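Halliday Institute for Work and Home Technology
@HallidayInstitute
25 July 2019

Can machines do household and shop-floor chores yet? Members put this question to us more than any other. Our short answer is "a few of them, slowly, with a person nearby." The longer answer is in this thread. 1/18

First, the terms. By a chore we mean a small job done many times a week by someone who has other things to do. Clearing a desk is a chore. Folding a cloth is a chore. Welding a car door is a process, and we leave it to others. 2/18

Our staff logged chores at two sites, a packing room in Jonddale and a group of private homes in Birdale. The log was kept by Tayla Faulkner and Rhys Harawira and closed with 1,907 entries. Each entry records one job, the objects handled, and where the person had to stop and think. 3/18

We then asked, for each kind of job, whether a machine now on sale or in a working lab could finish it without help. "Finish" means the object is where it should be, undamaged, and the area is fit for the next task. A good start does not count. 4/18

The chores sorted into 28 kinds. Our reviewers agreed on the rating for 27 of them. The one still in dispute is "tidy a shared desk," and we return to it further down. 5/18

Floors. Robot vacuums have earned their place. They do well in open rooms and badly around cords, rug fringe, and chair legs set close together. Several homes in Birdale told us they now pick up before the vacuum runs. That time belongs in the accounts. 6/18

Dishes. The dishwasher is the most successful household machine we looked at, and it works by asking people to do the handling. Loading and unloading are still done by hand in every home we visited. 7/18

Laundry. Washing and drying are solved. Sorting, folding, and putting away are unsolved at any price a family would pay. Cloth has no fixed shape, and a machine that has learned one towel may fail on the next. 8/18

Boxes. Moving sealed cartons of one size along a fixed route is well within reach. Opening them, finding the item under the paper, and deciding what to do with the leftover box is still hand work in Jonddale. 9/18

Why are hands so hard to replace? Bjarke Sveinbjörnsson, who leads our handling studies, points to the grip. Most robot grippers have two fingers that open and close. A person changes grip several times while picking up a single pen, and rarely notices. 10/18

One approach we are following closely is to have people do the chore with a hand-held gripper fitted with a camera. The tool records what a two-fingered hand sees and does. The recordings are then used to teach a robot arm with the same kind of fingers. 11/18

The appeal is practical. No robot has to be carried to the workplace, and the recordings come from real desks and real kitchens. A lab table with four colored blocks teaches a machine very little about an office on a Thursday. 12/18

The limits are practical too. The tool learns only what its fingers can do. If the job calls for a third finger, a fingernail, or a second hand to hold the bag open, the recording will show a person working around the tool. 13/18

Now to the disputed rating. Darcy Kereama argued that desk tidying should be rated "partly possible." Most objects on a desk can be gripped, and many have one proper place. Ysaline Pons argued for "not yet," on the grounds that gripping is the smaller part of the job. 14/18

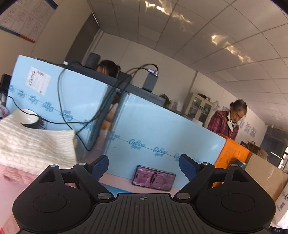
A two-fingered gripper at a working desk, with a propped-up phone between its finger pads.

Consider the phone. It stands on end with its screen lit. Picking it up looks like the easy part. Is it to be put away, or is someone using it? Next come the loose black cables, draped down the front of the partition. Should a machine move them, or leave well alone? And what of the bowl resting on a folded knit cloth? Lift the cloth first and the bowl goes with it. 15/18

People share the space as well. A woman is looking down toward a box on the far side of the partition, and the top of another person's head shows behind it. Any machine that works here must be safe at arm's length from people whose attention is elsewhere. Our reviewers gave this more weight than speed. 16/18

Our guidance to member firms stands as it did in December. Buy machines for single, repeated jobs with a clear finish. Ask the seller to run the job in your own room, with your own clutter. The Nurkon checklist, which we supply to members free of charge, has a page for recording each time a person has to step in. 17/18

Our guidance to households is shorter. Keep the vacuum and the dishwasher, and put off any purchase that promises to fold or tidy. The full table of ratings, with the desk entry marked "under review," is available from the Institute's Birdale office on request. Comments from people who do this work for a living are especially welcome and may be sent to Tayla Faulkner. 18/18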